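Trondgate has kept the same lunch menu since I started eating there in April. The anchovy pasta is the dish to order. The sauce is thin, so ask for it reduced.

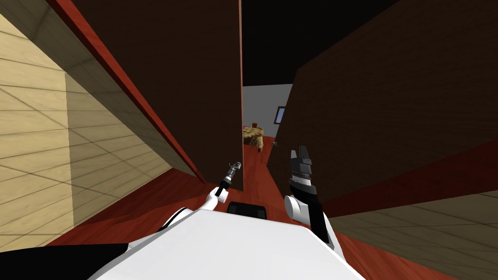 Narrow passage, dark panels on both sides.

Hui-mei Choi runs the floor and seats walk-ins at the bar until 2. Bread is extra. I had the veal at table 41, near the kitchen door, and it needed salt. Ruairí Mulcahy ordered the clams and left four of them unopened on the plate.
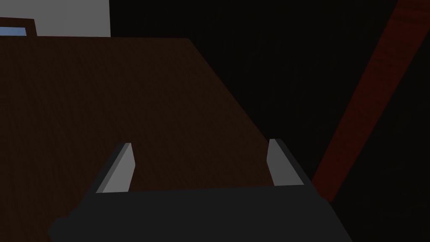 Dinner at Drokport

Same owners, smaller room, higher prices. The risotto takes longer than the menu states. The house red is served too warm; the white is fine. Parking is on the street and free after 5.

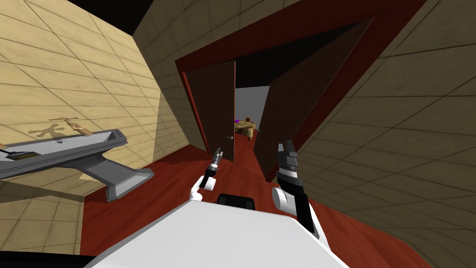 Doorway, with a further room behind it.

I would go back for the risotto.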